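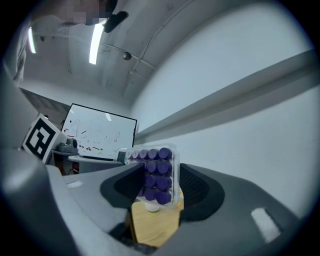
그림 3. 보라색 캡 바이알을 담은 투명 트레이

## 3장. 시료 보관함 처음 세팅하기

자, 이제 본격적으로 Previnside 보관 관리 프로그램에 우리 바이알을 등록해 볼 차례예요. 2장에서 설치까지 마치셨다면 바탕화면에 파란 아이콘이 하나 생겼을 거예요. 저는 처음 쓸 때 매뉴얼을 건너뛰고 바로 시료부터 넣었다가 위치 번호가 몽땅 꼬여서 이틀을 날렸거든요(지금 생각해도 속이 쓰려요!). 그러니 이 장만큼은 순서대로 따라와 주세요.

### 3.1 시작하기 전에

준비물은 많지 않아요.

- 저온용 라벨지와 라벨 프린터
- 유성펜 한 자루 (알코올에 안 지워지는 걸로요)
- 보관함 배치도를 그릴 종이
- 기존 시료 목록 파일, 있는 분만

> **주의** 라벨은 꼭 상온에서, 마른 표면에 붙이세요. 성에가 낀 튜브에 붙인 라벨은 며칠 지나면 냉동고 바닥에서 발견됩니다. 저는 그렇게 떨어진 라벨을 한 움큼 주운 적이 있어요.

### 3.2 보관함 만들기

1. 프로그램을 열고 왼쪽 메뉴에서 **보관 위치 > 새 보관함**을 누르세요.
2. 보관함 이름을 적습니다. 저는 냉동고 번호, 선반, 칸 순서로 써요. 예를 들면 `F2-S3-B1` 같은 식이죠. 한글도 되긴 하는데 라벨 폭이 좁으면 뒤가 잘려요.
3. 가로세로 칸 수를 정합니다. 8 × 8을 고르면 자리가 64개 생겨요. 갖고 계신 트레이와 꼭 맞춰 주세요. 시료를 등록한 뒤에는 칸 수를 줄일 수 없습니다.
4. **시작 모서리**를 고릅니다. 기본값은 왼쪽 위예요.
5. **저장**을 누르면 빈 격자가 나타납니다.

> **참고** 시작 모서리는 실제 트레이에도 유성펜으로 점을 찍어 표시해 두세요. 투명한 트레이는 180도 돌려놔도 똑같아 보여서 정말 헷갈려요.

### 3.3 캡 색상 규칙 정하기

캡 색은 예뻐서 고르는 분도 많은데(저도 그랬어요), 규칙을 정해 두면 냉동고 문 여는 시간이 확 줄어요. 제가 쓰는 규칙은 이래요.

| 캡 색 | 용도 |
|---|---|
| 보라 | 원본 시료 |
| 노랑 | 작업용 분주 |
| 흰색 | 대조군 |

**설정 > 색상**에서 똑같이 지정하시면 화면 격자에도 그 색으로 뜹니다. 화면의 보라색은 모니터에 따라 남색처럼 보이기도 하니까 너무 놀라지 마세요.

### 3.4 시료 등록하기

한 개씩 넣어도 되고, 파일로 한꺼번에 넣어도 돼요. 저는 열 개가 넘어가면 무조건 파일로 합니다.

1. **등록 > 양식 내려받기**로 빈 표를 받으세요.
2. 시료명, 채취일, 보관함, 칸 번호를 채웁니다. 시료명은 최대 40자까지예요.
3. 채취일은 `2026-12-01`처럼 적어 주세요. 점이나 빗금을 쓰면 12월이 1월로 둔갑하는 수가 있어요.
4. 파일을 올리고 **미리보기**를 눌러 빨간 줄이 있는지 확인합니다.
5. 빨간 줄이 없으면 **확정**을 누르세요.

한 번에 올릴 수 있는 건 249행까지입니다. 그보다 많으면 파일을 나눠야 하는데, 나눌 때 제목 줄을 두 번째 파일에도 복사해 넣는 걸 잊지 마세요. 저는 매번 잊어요.

> **주의** 확정한 뒤에는 파일 단위 취소가 안 됩니다. 잘못 올렸다면 시료를 하나하나 찾아서 고쳐야 해요. 미리보기는 귀찮아도 꼭!

### 3.5 라벨 출력하기

Dismont 라벨 프린터는 연결하면 바로 잡히고, 다른 제품은 부록의 목록을 봐 주세요.

1. 격자에서 출력할 칸을 드래그해 선택합니다.
2. **라벨 > 테스트 한 장**을 먼저 누르세요.
3. 글자가 한쪽으로 밀리면 여백을 0.5mm씩 조정합니다.
4. 괜찮으면 **모두 출력**을 누르세요. 한 상자분을 다 뽑는 데 41초쯤 걸려요.

라벨은 튜브 옆면에 세로로 붙이고, 트레이에도 보관함 이름을 적은 라벨을 하나 붙여 주세요. 끝이 살짝 겹치도록 감으면 훨씬 잘 버팁니다.

### 3.6 잘 안 될 때

**격자가 회색으로만 보여요.** 색상 규칙이 저장되지 않은 거예요. 3.3으로 돌아가서 저장 버튼을 한 번 더 눌러 주세요.

**칸 번호가 중복이라고 나와요.** 폐기한 시료가 아직 자리를 차지하고 있을 때 자주 뜹니다. 시료 상세 화면에서 **폐기 처리**를 누른 다음 **자리 비우기**까지 눌러야 해요. 버튼이 왜 두 개인지는 저도 늘 궁금하지만요.

**바코드가 안 읽혀요.** 라벨에 주름이 졌는지 보시고, 스캐너를 조금 멀리 떼어 보세요. 그래도 안 되면 바코드 아래 글자를 직접 입력하면 됩니다.

대여와 반납 기록은 4장에서 이어집니다. 넘어가기 전에 **파일 > 백업**을 한 번 눌러 두세요.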